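Tagging a Metal Collection by Lyrical Reference

Start with one album. Promell is a good test case, as Vollach has 11 tracks and most of them borrow from a film or a novel.

1. Open the album in your tag editor and add a custom field named REFERENCE.

2. Read the lyrics with the track playing. Note the source title only - no plot summary. 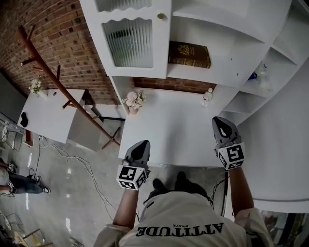
3. Enter sources in the form Medium: Title. Separate two sources with a semicolon. Keep the field under 50 characters, or older players will cut it short.

4. For spoken samples, add a second field named SAMPLE and enter the start time in seconds.
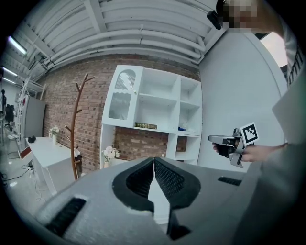 5. Save, then rescan the library. A full rescan of 1805 tracks takes roughly four minutes.

Instrumentals get a REFERENCE entry only if the title itself is a reference. Kirkegaard has several of these - leave the rest blank.

Export the list as CSV after every 100 tracks.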